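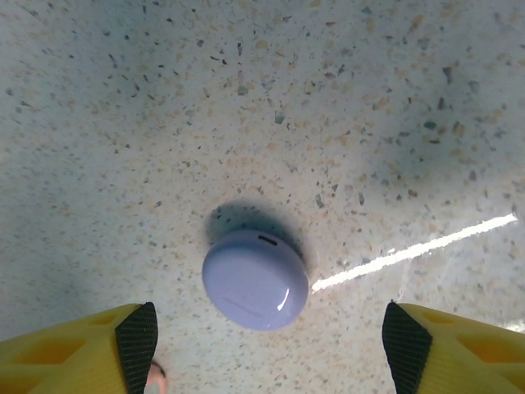

The yellow fingers with black grip pads above a small lilac object on the terrazzo floor, seen from the wrist camera.

News > Research > Handling and Automation

Gripper comparison moves from the bench to the floor

The Gatatau Institute has completed the first part of a comparison between two types of robot gripper, with the aim of finding out which is better suited to picking small items up from a hard floor. The work was carried out in the institute's ground floor hall and forms part of the Osagie project on assistance in public buildings.

Two sets of fingers were tried on the same arm. The first is a yellow lattice finger with a textured black pad along its inner face, designed by the institute's own workshop. The second is a solid parallel jaw supplied by Ament, which has been in use at the institute for several years. Both were run with the same controller and the same small camera mounted at the wrist, so that differences in the results could be put down to the fingers alone as far as possible.

A total of 1,218 attempts were made. Each began with a single object on the floor and ended when the object had been lifted and held, or when 60 seconds had passed. The objects were chosen for their size and shape and included keys, coins, pen caps, folded paper and small rounded items with a smooth surface.

According to the project report, the lattice fingers did better with rounded and glossy objects, which tended to slide out of the solid jaw as it closed. The Ament jaw was more reliable with coins and other very flat items. Neither type dealt well with paper lying flush against the floor, and the report recommends that paper be left out of the next part of the trial until a different approach has been agreed.

"The bench gives a clean answer, but it is an answer about the bench," said Sabine Rothe, who leads the project. "The buildings we work with have stone floors, and a stone floor is hard on the fingertips and hard on the camera. We wanted to know the size of that difference before any money was spent on a larger number of units."

The effect of the floor on the camera takes up a large part of the report. Polished terrazzo reflects the ceiling lights as long bright streaks, and its speckled pattern contains many small dark and tan marks which the detection software can mistake for objects. In 205 attempts the arm moved first towards a reflection, a shadow or a patch of the floor itself. Most of these errors were made in the late afternoon, when the hall lights were on and daylight was still coming in through the side windows.

Ludger Wendt, who is responsible for the camera work, said that the shadow of an object had proved to be a particular difficulty. Where it is soft and slightly larger than the object, the software may draw its outline around both and place the centre of the grasp too far to one side. A change to the exposure setting reduced the problem but did not remove it. A second camera, fixed to the upper arm and looking across the floor at a low angle, is to be added for the next part of the work.

Wear to the pads was also recorded. The textured pads on the lattice fingers were inspected at the end of every session and replaced once during the trial, after the pattern near the tips had begun to smooth over. The supplier of the pad material, Flirkard, has provided two harder grades for testing. The institute intends to run each of them for 1,000 closings against a stone slab before fitting them to the arm, and will publish the wear measurements together with the grasping results.

The controller was not itself under test, although the report notes one matter for attention. When a finger touched the floor before the object, the arm stopped and had to be reset by hand. The force limit had been set for bench work, where contact with the surface is rare. Raising it allowed the arm to continue after light contact, and the new setting was used for both types of finger in the remaining sessions. Attempts made under the old setting are listed separately in the report - they are not included in the comparison of the two types.

The second part of the trial is due to begin in June. It will use the lattice fingers in a slightly narrower form, alongside the Ament jaw with replacement tips, and will take place in the same hall as well as in a corridor with a matt floor covering. Sessions will run until 4 pm, and the eastern side of the hall will be closed to visitors while the arm is in operation. Access to the library and the lecture rooms will be by the north staircase during these hours.

The report on the first part, including the list of objects and the controller settings, may be requested from the Osagie project office. Partner organisations wishing to have their own gripper fingers included in later sessions should send drawings of the mounting plate and the weight of the complete set to the same office. Fingers must fit the existing wrist flange without changes to the camera bracket.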